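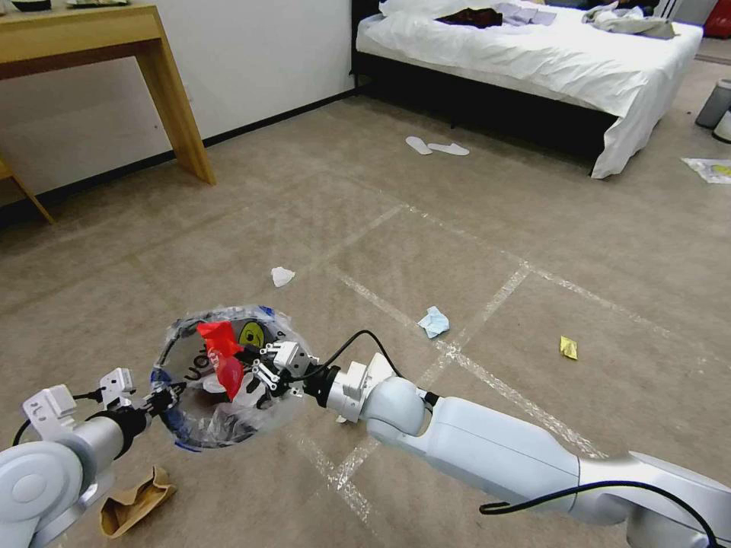

Cleanup policy v2, quick notes before I crash. Retrained on 3,866 demos, Kusuma set plus the Billdale ones. The taped grid on the carpet splits the floor into cells and we score cell by cell. Big change is both arms now share one action head.
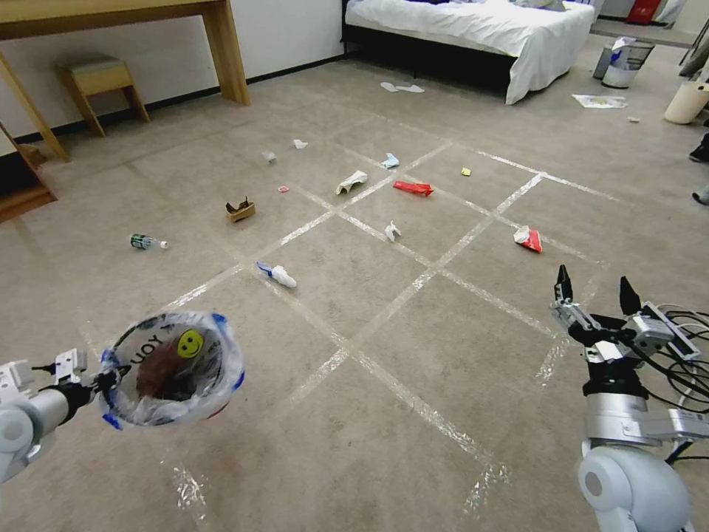

Right gripper open, left one on the bin.

Old version (Plallby) used a seperate planner for each arm. Slow. Fought itself.

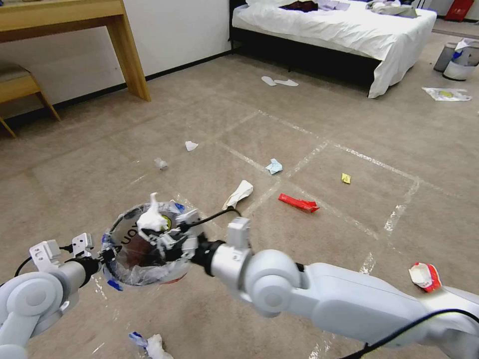

Ran 197 trials this week, about 40 of them thrown out for logging bugs. Mine, sorry. Thin crumpled stuff still the worst catagory.
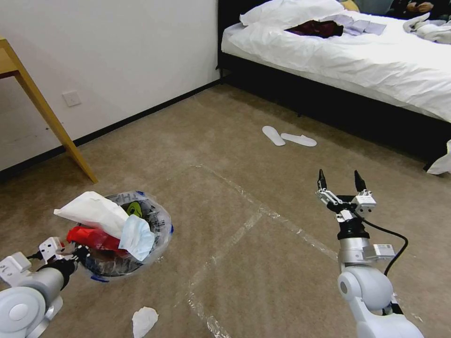 Next: same policy, no grid, over at Brendeck. Numbers when I have them.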